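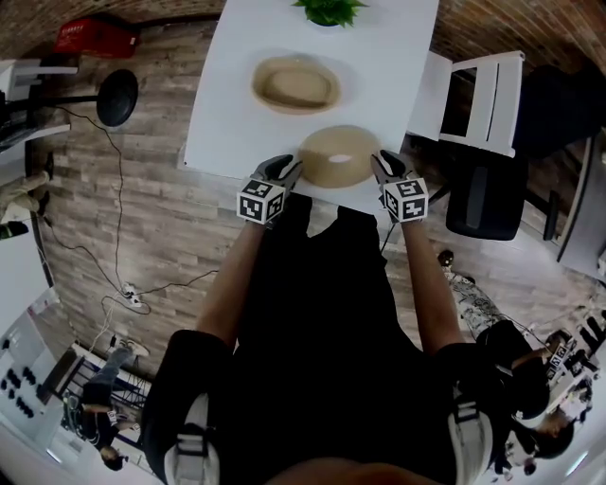 Went over to the Valero bandstand in September for the last of the evening concerts. Music starts at 7 but the grass fills up early, so we took the footpath from the lower car park and got a spot near the beech hedge.

Kuldeep Rawat opened with 11 songs, mostly new, on guitar and harmonium. His voice carries well outdoors. Graron came on after the interval and were louder than I like, though the slow one near the end was good.

Entry is free and they pass buckets for the park's path fund. The man on the microphone said the target for the night was £1000 and later read out the total, £1048. That goes on new boards for the boggy stretch by the pond, which I'll be glad of in winter.

The food van had run out of chips by half past eight. Take a blanket and a torch, as the path back has no lights.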